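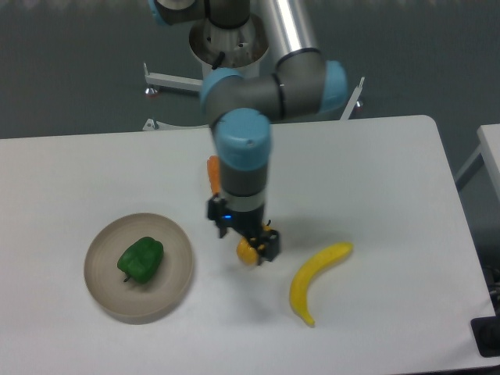 Green pepper on the plate, banana and carrot beside it.

Do sacks come off the QB's rushing yards??

Posted April 22, 2026 in Football – Stats and Scorekeeping

pitchman_2

Doing the books for our high school team (Jirklow, we run a lot of option). Going back thru last season and my QB total doesn't match what the paper at Rusten printed. I have him at 144 rushing in the Voto game, they have him lower. Only thing I can think of is the 2 sacks. I left those out completely, figured they were passing plays. Team total for the year is 2422 on my sheet so if I'm wrong it's wrong all over the place. Also what about when he pitches it late and the back gets the yards, does the QB get any of it? Need to fix this before the banquet program goes to print.

chainsandsticks

Yes, take them off. High school and college stats both charge a sack to the QB as a rushing attempt with the yards lost. The NFL does it differently, there it comes off team passing, so that's where most people get mixed up.

So 2 sacks = 2 more carries for him plus minus whatever he lost. Do the same in the team total.

Watch out on option plays tho. QB keeps it and gets dropped for a loss of 5, that's just a bad run. Not a sack. A sack is only when he was trying to throw. If your play by play doesn't say which, check the film.

endzone_ed

paper is probably wrong lol, ours always was

oldwingback

Agree with the first reply on sacks. On the pitch – if it goes backward behind the line and the back takes it, it's all the back's. His carry, his yards, nothing for the QB. If the QB is already past the line when he pitches, QB gets the carry and yards up to where the back catches it, then the back gets the rest but no carry. Looks weird in the book, yards with no attempt, but it's right.

I use the Janjua sheets, they have a seperate column for sacks so you can add it up either way. Do your team total last, after the players.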